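Neseten extends dishwasher-loading trial to home kitchens

10 July 2020

Neseten has moved its dishwasher-loading program out of the test bench stage and into furnished kitchens, the company said in a progress note. The trial, run with software supplier Vakau, covers a single chore: taking used tableware from the sink or counter and placing it in the lower rack of a standard dishwasher.

The bench phase, which began in January, consisted of 700 loading attempts with plates of one diameter. The kitchen phase is set at 300 attempts over 6 weeks and adds cups, utensils and plastic food containers. Between runs, a technician resets the sink and opens the dishwasher door by hand. Door handling is outside the scope of the current work.

Plates remain the most reliable item, according to the note. A rim gives the gripper a predictable edge, and the plate can be carried upright to the rack.
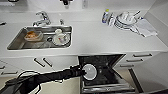

Cups lying on their side and utensils resting on a plate are harder, as the system must separate touching objects before it can plan a grasp. Clear plastic is listed as an open problem for the depth sensing.

Neseten gave no cycle time and said a trained adult is still faster in every test. Scraping, rinsing and adding detergent are not attempted. A second site, fitted with a different rack layout, will be added after the first 5 kitchens are complete.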